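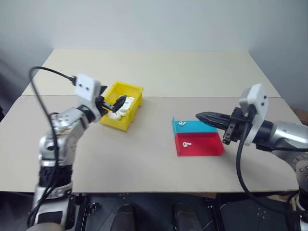 Sorting bench: yellow bin with the cases, cyan and red tray for the loose buds.

Stitden Forum > Small Parts and Storage > Sorting earbuds, one tray or two?

zikbench
Hello all. I am writing from the refurbishing corner of a repair shop and I would like some opinions on our earbud sorting. We receive mixed lots of white earbuds and their cases. The last lot was 1,603 pieces, all in one carton, so you can imagine my January.

My present system is simple. The cases stay together in a small yellow open bin with sloped sides. The single buds go in a two-colour tray, cyan at the rear and red at the front. Cyan is for left buds and red is for right buds. When a compartment becomes crowded I empty it into a bigger box with the same colour of label.

My doubt is about the cases. They are stacked loosely in the bin and I lose time when I look for one that fits a certain pair. Should I lay them in rows, or is it a waste of effort?

Also, is it better to sort first by side (left, right) or first by condition? I have tried both during one week each and I could not feel a clear difference.

kendari_parts
Welcome. By condition first, always. If you sort by side first you handle every bad bud two times, once to put it with the lefts and again to throw it out. With 1,603 pieces this is many minutes of your life.

Your colours are good. I would keep them exactly so.

tinandtwine
I don't agree with kendari_parts. Condition needs good light and a loupe, and for me it is slow work. Side is quick, you see it from the stem and the shape of the head. I do the quick work first, when I am still half asleep with my coffee, and the slow work after 10 am.

For the cases: rows, yes, but only if you have the depth. In a small bin with sloped sides the rows will fall over as soon as you take one from the middle.

zikbench
Thank you both. Tinandtwine, you are right about the rows, I tried it yesterday evening and they slid down before I had filled half of it. I have the Zikcombe drawer insert at home, the one with narrow channels. Maybe the cases can stand in it on their edge?

onyeka_fan
I use the same insert for hearing aid boxes and it works well, but measure before you cut anything! The channels become a little narrower toward the bottom. My first boxes went in nicely and then I needed a butter knife to get them out again.

A different point. I would not put lefts and rights in trays which are joined together. In your tray there is a wall between you and the mistake only if you put the bud down carefully. If you drop it, it can bounce over to the neighbour. I prefer two separate dishes with a hand's width between them.

kendari_parts
Two dishes travel. You push one with your elbow and then red is where cyan was. A joined tray stays joined, this is its whole advantage. If the buds bounce, put a piece of felt in the bottom.

onyeka_fan
Felt collects lint and then you have lint in the speaker mesh. I have picked it out with a toothbrush and I don't recommend the experience.

kendari_parts
Then silicone baking mat, cut to size. It costs 2 dollars at the discount store and you can wash it in the sink.

onyeka_fan
All right, the baking mat I can accept. I still like my dishes.

zikbench
I had not thought of a mat. There is an old one in the kitchen with a burnt corner which I am allowed to take – I asked first, I learned this lesson with the muffin pan.

How many buds do you let into one compartment before you empty it? I go by feeling and I think that my feeling is too generous.

tinandtwine
One layer. When they start to lie on top of each other I stop. Then I count them into bags of 100 and write the number on the bag immediately, also when I am certain that I will remember it. I once did a lot of 2,000 without writing and had to open every bag again.

marrowgate
Small thing from somebody who only reads here usually. Please clean the buds before you sort, not after. Earwax on the tray will go to the clean ones, and grey stains on a light tabletop are not nice to remove either. Dry cloth, then a cloth with a bit of alcohol, and keep the liquid away from the mesh.

kendari_parts
Disagree about the order. Why would I clean the ones that go to recycling? Condition first, then cleaning, then side. Wear gloves and wash the tray at lunch.

marrowgate
Because I would not like to examine them closely with the wax still on. But it is your stomach.

zikbench
I will make a trial with the next carton: condition first, cleaning, then cyan and red with the baking mat underneath. The cases go to the Zikcombe insert if they fit. I measured one, and there are 2 millimetres to spare at the top of the channel. I have not measured the bottom yet.

onyeka_fan
Measure the bottom.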